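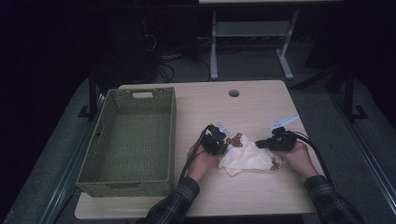
Crumbs are a solved problem, one reviewer of an earlier draft told us, adding that anyone with a cloth and a wastebasket had been solving it for centuries without a methods section. We have some sympathy with this view. We also have the records of the Golport tabletop study, in which adults with a cloth and every intention of using it left food on the furniture with great regularity, and it is to these that we now turn.

4.2 Gathering and carrying

Figure 3. A crumpled white cloth with brown crumbly food pieces on it, on a light wooden table. An olive-green basket stands empty on the left.

In Section 4.1 we treated wiping as a matter of surface: how much of the table the cloth passes over, and in what order. This is how most household manuals treat it, and it is the easy half. A crumb that has been wiped is still a crumb, and it has to go somewhere. We divide what follows into gathering, in which the pieces come to be on or in the cloth, and carrying, in which cloth and pieces leave the table together, or are supposed to.

Our corpus holds 1604 clearing episodes, coded from the Golport recordings and from the shorter Filtari set described in Section 3. An episode begins when the cloth first touches the table and ends when the person lets go of it for good. Coders marked the state of the cloth (flat, folded, bunched) at the moment of lifting, and noted where any food pieces lay at the same moment. Broken cookies and dry cereal made up most of the material. We had planned to include toast, but toast produces a dust on which no two coders could agree, and it was dropped after the pilot.

Gathering took two main forms. In the sweep, the person pushed the pieces along the wood with one edge of the cloth toward a table edge or a waiting palm. In the pinch, the cloth was bunched over or beside the pieces and closed on them from both sides. Participants asked beforehand which they would use nearly always said the sweep, which has a brisk and competent sound to it. Around 700 of the episodes were then carried out as pinches, often by the same people. The manual published with the Jorkska home-care course allows only the sweep, and illustrates it with a cloth so flat and a crumb so obedient that we suspect a studio.

A bunched cloth such as the one in Figure 3 is, on paper, a poor tool. Its folds are uneven, it covers little of the table, and pieces resting on top of it are held by nothing except friction and goodwill. It does have one advantage, in that its creases trap small fragments which a flat cloth would roll ahead of itself. The larger pieces are another matter. They ride on the outside, and whether they arrive depends on how level the carrier's hands stay and how far there is to go.

Pieces near the border of the cloth gave the most trouble, both to participants and to us. A fragment at the edge may be counted as gathered or as left behind depending on a few millimeters and the mood of the coder. We adopted the rule of Gil, the coding scheme we used throughout: a piece counts as gathered if any part of it rests on fabric at the moment of lifting. The rule is generous. It scores as a success a good many crumbs that were back on the wood a second later. We kept it for the sake of comparison and report drops separately in Table 5.

Carrying was affected by where the container stood. With the basket on the tabletop beside the cloth, most participants moved sideways and low, and drops were few. With the same basket on the floor, they had to clear the table edge and then tip, and a proportion of the load went down the front of whoever was tipping. We coded this as "retained by clothing" and have not attempted to follow it further.

A word on the weave. An open or textured container wall seems a strange choice for crumbs, and a second reviewer said so. We chose woven baskets for the full set because participants in the pilot already had them, and because none of them regarded emptying a basket of crumbs as a different task from emptying one of anything else – a view their vacuum cleaners may not share. In 100 of the episodes the basket was lined with paper. Lining had no effect on gathering, as one would hope, and a small effect on carrying, in that people appeared to aim more carefully at something white. We return to this in Section 5, along with the 10 episodes in which the participant shook the cloth out over the table again before starting over.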